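Priltiment: what we spent and what we'd buy next time

My part of the project was the shopping list, so this section is mostly money! We had 900 pounds for everything that wasn't the robot, and I'd put nearly half of it down for hands before anyone had thought about shelves or bins.

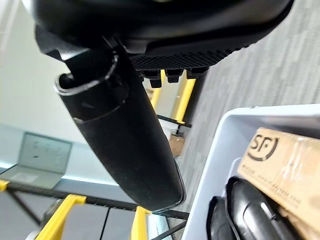

Fig. 1. Gripper near the parts bin, yellow frame behind.

The first quote, from Dultia, was for 16 bins with lids. We don't need lids (they only get in the way of the fingers) and 12 is plenty for the lab, so I asked again without them and saved enough for a spare set of finger pads. Cardboard boxes we get free from the post room, and they make decent filler.

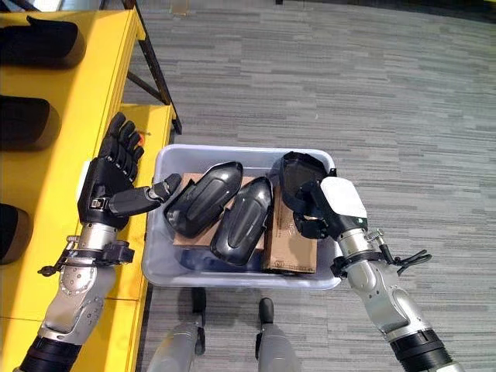
Fig. 2. Both arms at the bin with the black shell parts.

Shelving was the big argument. I wanted the cheaper rack from Gusau, the others wanted to stay with yellow, and in the end we costed both over 6 months, including the time we'd lose setting up again. Staying put won by a mile.

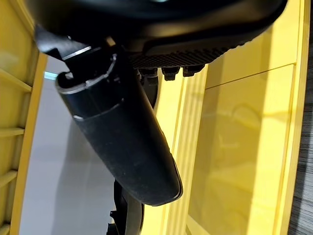
I've also pencilled in a second order from Rivadeneyra for April, mainly cable ties, straps and spare screws, which I forgot completely the first time round. Delivery is the bit I'd budget more for.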